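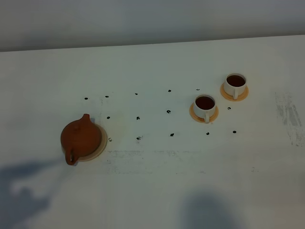

The Lower Town of Illero and Its Cisterns

Illero is usually sold as a half-day stop on the way to Fledari, and for the upper streets that is enough. The lower town needs longer. It has 26 cisterns on the municipal list, of which eight can be entered, and the largest held up to 3,000 barrels when it was in service.

Access is by a single ticket from the Parsa gate. Go down the north stair first — the south one is steep and badly lit after 4 p.m. in January. The plaster in the second chamber is original below the waterline and modern above it, and the join is easy to see with a flashlight.

Tahmineh Bagheri's survey dates the vaults 700 years back. I find the brickwork in the east vault later than that, but she had the mortar samples and I did not. The bus back leaves from the lower gate.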